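In Praise of the Shoe Rack

Every year, when the spring showcase comes around, somebody's parent or somebody's school board member asks me the same question, and they always ask it kindly. Couldn't the students do something a little more exciting? They have a robot with two arms and two legs and ten fingers, after all. The club across the county has one that dances. Ours tidies up shoes.

I have helped out with the after-school robotics club at Leite for long enough to have given a lot of different answers to this question, most of them too short and one of them, I'm afraid, a bit cross. So let me try to give the long answer, the one I would give if you were sitting in my kitchen and had nowhere to be.

The students picked the shoes themselves. We had a list on the whiteboard in the fall with all sorts of things on it (a chess player, a juggler, something to do with pancakes that I was firmly against), and it was one of the quieter sophomores who said that she would like to have a robot that could straighten out the mess by her front door. The others laughed, and then they started talking about how you would do it, and forty minutes later they were still talking. I have learned to pay attention when that happens. They named the project Triklow, for reasons they have never shared with me, and they were off.

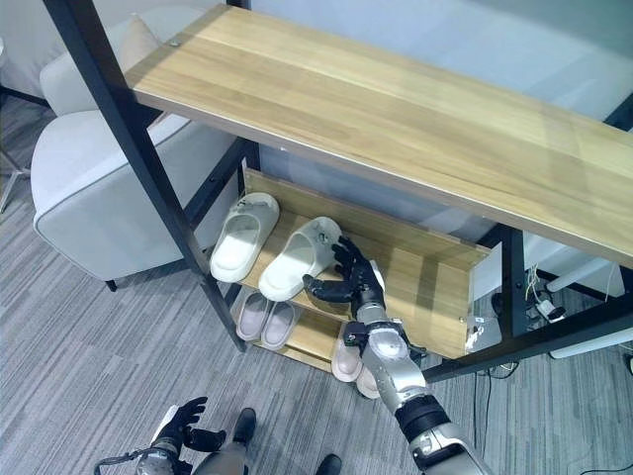
Triklow's right hand at the toe of a sandal on the upper shelf.

Now, a slide sandal is a wonderful teacher. It looks like the simplest thing you own. You pick one up without a thought, half asleep, with a coffee in your other hand. Then you try to write down what your fingers did, and you find that you can't, and neither can anyone else at the table, and you all end up standing around a shoe rack taking turns picking up a sandal very slowly while a ninth grader takes notes. Do you go for the strap or the toe? Where does your thumb go? What do you do about the shelf above, which your knuckles have been politely avoiding all your life? I watched a boy who has told me many times that he hates writing fill three pages with this. I would put those pages up against any lab report in the building.

That is my whole argument, really, but I promised you the long version.

A dance is a lovely thing to watch, and I mean no disrespect to the students who make their robot do it. I went to see it and I clapped. But a dance happens in open air. The robot doesn't have to know where anything is apart from its own feet. Put a hand inside a shelf, with a board over it and a post beside it and another pair of sandals underneath, and suddenly the world has opinions. The students have to learn to measure. They have to learn that the number on the screen and the number on the tape are two different numbers, and that the tape wins.

They also have to learn to look from more than one place, and this may be the part I love best. From across the room you see the arm and the furniture and you think you understand what is going on. Then you look at the wrist view, and it is mostly the robot's own hardware, with a little slice of the job showing past it. 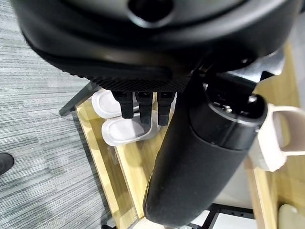

The view from the wrist, with the white oval trays on the wood below.

My old colleague Reinaldo Caldeira, who taught shop for many years before any of us had heard of a wrist camera, used to make his students draw a joint from the side they couldn't see. I thought of him when I first watched the club argue over a view like that one. They were working out how much room they had between the hand and the tray, and half of them had their heads tipped sideways, and one was holding her own hand up in front of her face to see what it covered. Good for them! There are grown people in my life who have never once tried to see a thing from the other fellow's side, and here were teenagers doing it for a piece of plastic.

I will grant the other side some of what it says. Slow work is hard to show to visitors. The log the students keep had 647 attempts in it the last time I asked, and it isn't a document that would make anybody stand up and cheer. At the Basasero meet in July we'll be given a table and a short slot, and people will drift by, watch an arm creep toward a shelf, and drift off again to where the music is. A few of our students mind that very much. At fifteen you would like to be clapped for, and I don't believe we should be too high and mighty about it. I have been known to enjoy a little clapping myself.

I will also grant that many of the views the students study are not much to look at. Some are blurred and half filled with wrist.

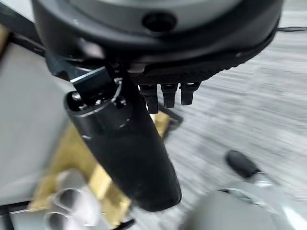 A finger over the yellow piece, with the floor streaked behind it.

But give one of those to a group of students and ask them what they can be sure of. Just that. They'll begin with great confidence, and then somebody will say, wait, how do you know? And the confidence will go out of the room for a minute, and something better will come in. The yellow thing could be wood or it could be plastic. The dark thing on the floor is oval, and past that they had better hold their tongues. I wish I could bottle that minute and send it to every newsroom and town hall in the state.

So when the grant people at Bamach wrote to ask whether next year's project might have "greater audience appeal," I wrote back and said that I would put it to the students, and I did. They talked it over at a quarter to five, when they should have been packing up, and what they want is a second kind of shoe. Laces, if you please. I told them laces would break their hearts, and they have already started a list.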